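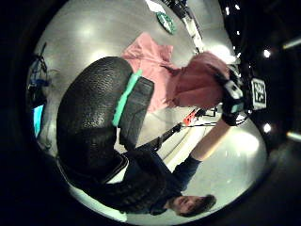
Slide 1: Black padded object, green strap, pink cloth

Talks > Packing & Storage

Leave the slide up while people find seats. Don't start until the door stops banging.

Opening. My subject is soft things: bags, cushions, cloth, whatever has no corners. There were 88 talks submitted this June and mine is the only one about folding, so I assume the rest of you have it sorted.

Point at the pink cloth. One hand on the gathered end, pulling. Ask who folds and who gathers. Wait. Gatherers never put their hands up first – give them time.

Then the strap. Straps are the part everyone packs last and swears at first. My rule is strap across the top, flat, where you can find it. Flavell, where I used to work, wrote a page and a half on straps, which I still have and still disagree with.

The Kopecký store numbers, quickly: 2,642 soft items on the shelves before the move, 3,862 after. We had moved in order to have fewer. Pause for laugh. If no laugh, carry on to bags.

Bags. A padded bag takes up the same room empty as full, so put something in it. Cloth is good. Another bag is better, up to 3, after which you have lost a bag.

Skip the Drandex labelling bit if we're past twenty to.

Demo: Collari blanket, in the crate under the lectern. Fold in thirds, then roll. Practised at home and it went fine, so expect trouble. Keep talking while rolling.

Questions. Someone will ask about vacuum bags. Say they're all right for duvets – drink some water – next question.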